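Skorico Paint & Finish: January newsletter

Dark gray, and how to live with it

Dark gray was the color we mixed most at the Lumbao store last year, and most of it went out in matte. People bring in a chip, a magazine page or a piece of slate and ask for a match. Matching is the easy part. The trouble comes when the can is open at home and the wall looks blue, or brown, or a lot darker than anyone planned.

Start with the light. A room that faces north will push a charcoal toward blue. Warm bulbs in the evening will pull the same paint toward brown. Look at your sample at breakfast and again after dinner before you buy a full can. We have 20 large boards at the counter that you can borrow overnight, and they are more use than a small chip because you can stand them up in a corner, where two walls darken each other.

Next, decide on the sheen. Matte hides dents and patches well. It also gives you soft highlights on anything curved, with no hard reflections. Semi-gloss is tougher but shows every roller mark in a dark color.

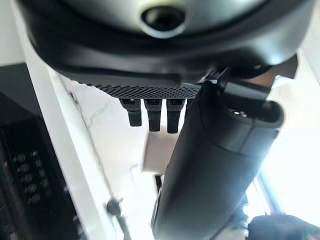

Matte charcoal on a curve, with a raised ring catching some light.

If you have a rounded piece to paint, such as a bowl, a lamp base or an old chair back, expect it to show more than one gray when you are done. The part facing the window will look lighter and the underside will look close to black. Don't try to fix this with another coat.

For walls, we suggest Jarketti Deep Base over a tinted gray primer. Ask for the primer to be tinted when you order. White primer under charcoal usually means an extra coat, and you will still find pale spots along the ceiling line. With gray primer, 2 coats are enough on sound plaster. Leave 4 hours between them, longer if the room is cold. One of our quart cans covers 105 square feet in one coat, so measure first and buy it all at once. If you end up with several cans, pour them together in a bucket and stir well.

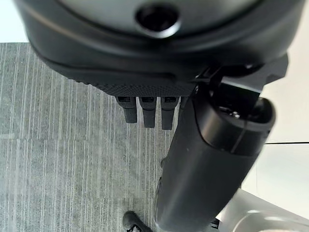 Texture changes a dark gray as much as the sheen does. A rough wall has thousands of small shadows in it, and in a deep color they add up. You can see this on small objects as well as walls: the band with the fine dotted pattern in the second photo looks darker than the smooth surfaces above it. If you are painting over old textured plaster next to a smooth new wall, go one step lighter on the textured side. We can mix the lighter version from the same formula at no charge.

Cleaning is the usual complaint with matte. Dust shows on it and a wet sponge can leave shiny marks. Use a dry, soft brush first, then a damp cloth with no soap, and don't rub one spot. For a hallway or a child's room, ask about Dundutetti Washable Matte. It costs more and has a slightly higher sheen, but it can be wiped down.

Keep a small jar of leftover paint for touch-ups, and write the room and the mix number on the lid. Touch up with a small foam roller. Brush marks dry visible in dark matte colors.

Sample boards can be borrowed from the Lumbao counter until closing. Please bring them back by noon the next day.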